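Nov 19, 2022

Up before the alarm again, which is what happens when there's a jury at ten and I've gone to bed with the section drawings still going around in my head. I made the coffee too strong and drank it standing at the window, looking at the frost on the car roofs, and told myself I would not open the laptop until I'd eaten something. I opened the laptop first, of course.

The Solwood library has been on my desk for 17 months now, if you count the feasibility study, and I've reached the point where I can't tell whether I love it or am only used to it. Eliécer Benavides came over from the Trendmont office on Thursday to look at the model and walked around it twice with his hands behind his back, the way he always does, and then asked me why the reading room was on the north side. I gave him the long answer, about the even light and the old lindens on that edge of the lot and how the noise from the bus stop would be on the other side of the stacks. He listened to all of it very kindly and then said, "And where do people come in from?" Well, they come in from the south. They walk the whole length of the building to sit down with a book! I'd drawn that walk as a sort of slow arrival, with the benches and the low windows, and I still think it could be lovely, but I went home and lay awake over it. 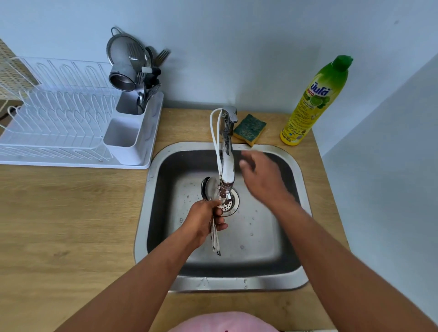
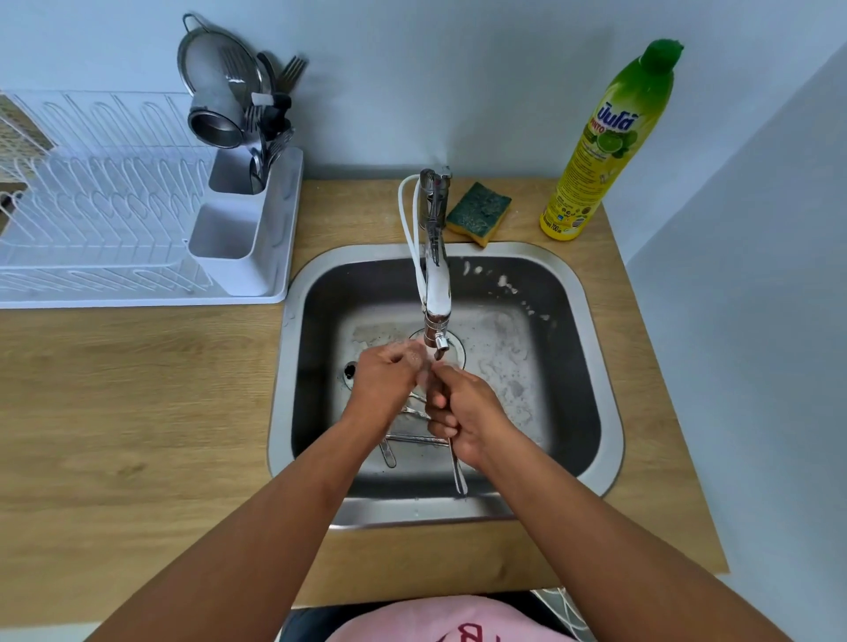 So this morning, before the jury, I tried the stair on the other side. It took me 2 hours I didn't really have, and I think it's better. The entry hall gets a little smaller and the stair lands right by the children's corner, so a parent can see up and down at once, and the long walk becomes a choice for whoever wants it. The one thing I lose is the 6 steps down into the courtyard, which I was so fond of, and which the accessibility reviewer was never going to let me keep without a ramp anyway (she'd been very patient about it since June). I'll put in a gentle slope with planting along it and try not to sulk.

The jury itself was the fourth-year studio, and I do enjoy those Saturday sessions more than I let on. Edith Castaño ran it with me, and she's so good with the nervous ones. There was a young man with a scheme for the old Walczak mill who had drawn every single brick on the street side, beautifully, and had then forgotten to give the building a back door. Edith asked him to pretend he was delivering a piano. He laughed, thank goodness, and took the pencil and found a place for the door himself, and I thought that was the best ten minutes of the day. Another student had a tower with a garden on every floor and 200 seats for an audience nobody had invited, and I'm afraid I talked too long about that one. I remember sitting through my own reviews at that age and hearing only the first sentence of whatever anybody said, so I should learn to make my first sentence the useful one.

Lunch was soup with Edith in the cafeteria. She wants me to come in with her on the Gilholm competition, housing for older people on the hill behind the station. I said I had no time, and then I drew the slope on a napkin, and then she took the napkin and put it in her bag, so I suppose that's an answer of a kind. It's a steep site and a hard one. I kept thinking on the bus about porches, deep ones, staggered so that everyone gets a bit of the afternoon sun and can wave to the person below.

Home by five, already dark. I have to redraw the ground floor tomorrow and write to Eliécer to tell him he was right about the entrance, though I'm keeping the benches.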